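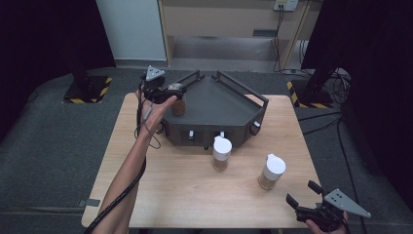 I watched the first episode of Brendovard last night, the river series everyone at work has been going on about, and I have some doubts.

It looks gorgeous. I'll give it that. There's a shot of otters under ice that I rewound twice. But somewhere in the second half I started wondering what I was being sold. The narrator tells us the Lencho delta is "one of the last untouched places on the planet," and then we get six minutes of drone footage from straight above it, with swelling strings. How did the crew get in? Where did they park?

My bigger gripe is the sound. Mireille Langlois, who used to edit nature programs and now mostly complains about them with me, says nearly all the close-up noise is added in a studio. Spider footsteps, fish chewing, that sort of thing. Fine, I guess. I just wish they'd say so somewhere other than a 2 a.m. interview.

Then there's the ending. After 60 minutes of wonder you get a short, sad speech about plastic and warming water, a slow fade, and a plug for the companion book. No names of who's draining the river. No mention of the dam upstream at Ustarcombe, which a quick search brings up on the first page. I'm supposed to feel bad in a general way and then go to bed.

Edeltraud Zaugg left a comment on my last post saying shows like this get kids to care. Maybe. I'd love to see some proof, because I've been hearing it since I was a kid myself, and the river in my town is lower than it was then.

Episode two is in April. It's about the Nallero wetlands and I'll probably watch it, mostly for the birds.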